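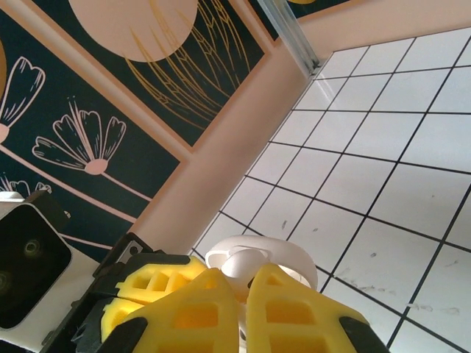 Keegan Fraser told us he'd nearly skipped last year's listing on account of the word "archive," and wondered if we could say up front that most of the work is talking to people. So, up front: most of the work is talking to people. You'll drink a lot of coffee in strangers' kitchens and hear a lot about bread.

Penry Community Recipe Archive is looking for two part-time recipe collectors, and for a larger group of home cooks willing to share what they make and how they learned it. Both calls are open now, April 2021, and both are described on this page. Please read the part that applies to you before writing in, and if both apply, wonderful, tell us that too.

We collect everyday recipes from households in Penry and the farm towns east of it. Holiday dishes are welcome, but what we're really short on is ordinary food — the soup you make when there's half a cabbage left, the pancakes your uncle swore by, the casserole that went to every funeral on your street. We now hold close to complete sets from the old cannery neighborhoods and almost nothing from Tullico, where people have been cooking terrific food the whole time we weren't asking.

Recipe collectors (2 positions)

You'll visit or call home cooks, record a conversation, and write up each recipe so that a person who has never tasted the dish could make it. That last step is harder than it sounds and a lot of fun. "Flour until it feels right" is a perfectly good instruction in your grandmother's kitchen, and your job is to sit beside her with a scale and find out what right feels like, without making her feel quizzed.

We're hoping for people who:

listen well and don't rush a story
can cook a little and are curious about the rest
write clear, plain English
speak a second language used locally (very helpful, not required)
can get to Tullico on their own at least twice a month

A food or history degree is fine, and so is no degree. Saskia Lowther came to us from a school bus route, and her write-up of the pickled beet interviews is still the one we hand to every new collector.

Pay is $300 a week for 15 hours, with mileage on top. Hours are flexible, though many of our cooks like to talk in the early evening. The positions run for six months, and we'd love to extend them if the funding allows. Training is paid and takes up the first week. You'll shadow Nia Parri on a few visits and then she'll shadow you, which everyone dreads beforehand and enjoys once it starts.
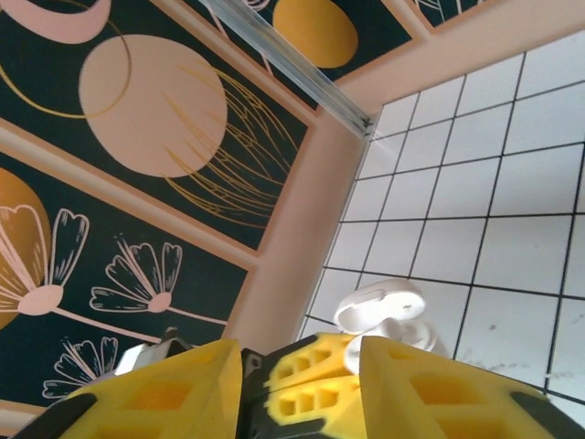
Collectors also meet every other week to test recipes together. You'll cook from a write-up by someone else on the team, exactly as written, and then talk over where you got stuck. Bring containers, because there are always leftovers. If you have allergies or don't eat certain foods, let us know and we'll work the testing around you.

Home cooks (open call)

You don't have to be a great cook. You have to make something, fairly often, that somebody would miss. We'd like to talk with up to 200 households this round, of any background and any age. Last round included a pair of teenage brothers with strong opinions on fried rice, and we'd happily take more like them.

A conversation lasts an hour or two, by phone or in person. If you'd like a collector to cook alongside you, we cover the groceries. Every household gets a $40 thank-you payment and a printed copy of the finished recipe. You choose whether your name appears, and you can change your mind later. Recipes stay yours: we ask permission to keep and share them, and that's all.

Old recipe cards, stained notebooks and clippings are welcome as well. We scan them while you wait and hand them straight back. The collection has passed 2,000 cards so far, a startling number of them for lemon bars.

How to get in touch

For the collector positions, send a short letter and one recipe written in your own words to Erdal Özkan at the Penry office. The recipe matters more to us than the letter, so spend your time there. No résumé needed at this stage.

Home cooks can call or stop by the front desk and ask for Auður Lauritsen. Tell her what you make and when's a good time to reach you. Messages in any language are fine, and we'll find someone to call you back in it.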